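Sorting the drawer where everything goes

Every home has one drawer for the things without a place. In ours it was medicine boxes, tissues, small toys and the moulds the children use in winter for making ducks of snow. I put it in order in June, and I write down the way I did it.

First, take out everything and lay it on an old cloth. Do not sort inside the drawer, you will only push things from left to right. A striped cloth is good, the crumbs shake out easily afterwards.

Medicine comes first. Read the date on each box and put the old ones in a bag for the pharmacy. Keep every box with its paper inside. My neighbour Upendo Mrema cuts the boxes to save room, but then she does not know any more which tablets are which. If the box has writing you cannot read, ask somebody in the family and put a small label on the end, with the use and the month.

Medicine must go high, in a cupboard with a door. Toys go low. These two should never share a drawer again, even for one evening.

Snow moulds with a handle like scissors must be fully dry before you put them away. Leave them open for 2 hours, then wipe the hinge with a soft cloth.

Soft toys I wash in a pillowcase with a knot, at low heat.

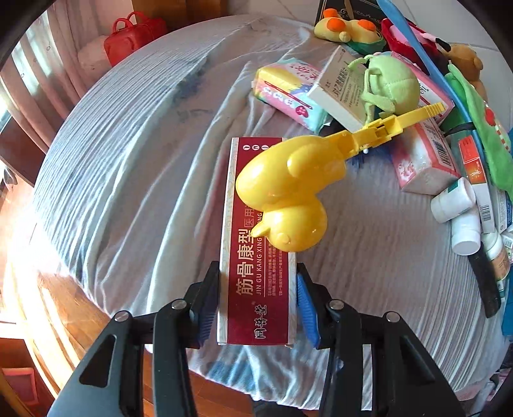 For the soft packets, like tissues, I use a shoe box without its lid, standing in the drawer. The opened packet stays in front and the new ones wait behind it.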